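Bundasby Introduces Small-Parts Drawer Cabinet for Workbenches and Craft Tables

Clisavcombe, 28 Jan 2021 — Bundasby, a supplier of storage goods for workshops and home repair rooms, today announced the Kerngate, a portable drawer cabinet for screws, washers, fuses, beads and similar small parts. The cabinet is sold through the company's trade counter in Clisavcombe and by mail order.

The Kerngate has a molded yellow plastic frame and is meant to stand on a bench or table within arm's reach of the work. It replaces the Crenshaw, an open-bin rack that the company sold for seven years and withdrew in September. 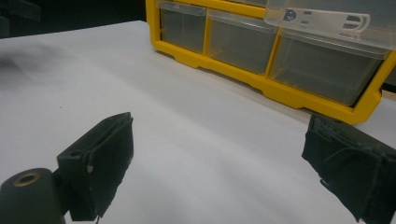 3 min read

The change from open bins to closed drawers followed a review of customer returns and service letters. The most frequent complaint about the Crenshaw concerned mixed contents: a rack that was tipped or knocked would spill parts from one bin into the next, and sorting them again could take longer than the repair itself. Dust was the second complaint, mainly from customers who keep their parts in a garage or next to a saw.

The new cabinet has nine drawers arranged in three rows of three. Each drawer is clear plastic, so that the contents can be identified from the front before the drawer is opened. A carrying handle at the top of the frame allows the cabinet to be moved between rooms or taken to a job.

"The people who wrote to us knew what they owned. They had trouble finding it," said Aldo Bortolotti, product manager at Bundasby. "We kept the drawer count low. A cabinet with 48 drawers looks impressive in the catalog, but most of our customers fill a few of them and forget what is in the rest."

Before release, the company lent cabinets to 310 customers and asked them to keep a written record of how the drawers were used. Most assigned one type of fastener per drawer and kept the bottom row for the heaviest items. A smaller group sorted by job, with one drawer for door hardware, one for electrical fittings and so on. Both methods are covered in the printed leaflet supplied with the cabinet.

The trial also led to a change in the written instructions. Several customers had placed the cabinet close to the front edge of the bench, where an open drawer was easily caught by a sleeve. The leaflet now advises standing it toward the back of the work surface and leaving clear space in front for sorting. A plain, light-colored surface is recommended for this step. Small dark screws and washers are easier to find on white than on bare wood. 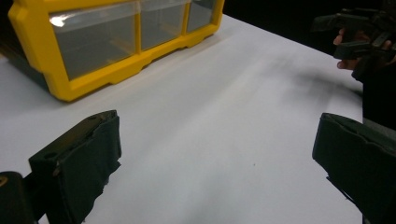
Should the drawers be labeled if the contents can be seen from the front?

Labels are recommended for parts that look alike but differ in thread or length. For everything else, the clear front is normally enough. Place the label low on the drawer front and keep the upper part free, so that the fill level remains visible.

Cleaning requires a damp cloth and mild dish soap. Solvents should be kept away from the clear drawers, as they can cloud the plastic. Drawers should be dry before metal parts are put back.

For customers moving from the Crenshaw, Bundasby suggests emptying one bin at a time onto the table, discarding damaged parts, and filling one drawer before starting the next. Trial customers who emptied the whole rack at once reported almost twice the sorting time. 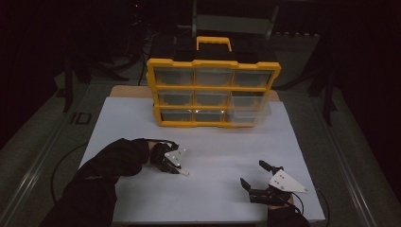

Parts that fit no category can share a single drawer, preferably at the end of the bottom row, and that drawer should be gone through whenever it no longer closes freely. The leaflet includes a blank chart for recording the contents of each drawer. Additional charts are available at the trade counter on request.

The Kerngate is listed in the current Bundasby catalog under order number 2663. Replacement drawers are sold singly. Crenshaw bins remain available as spare parts while stocks last.

Press inquiries: Aldo Bortolotti, Bundasby, Clisavcombe. Product sheets and the printed leaflet can be sent by mail.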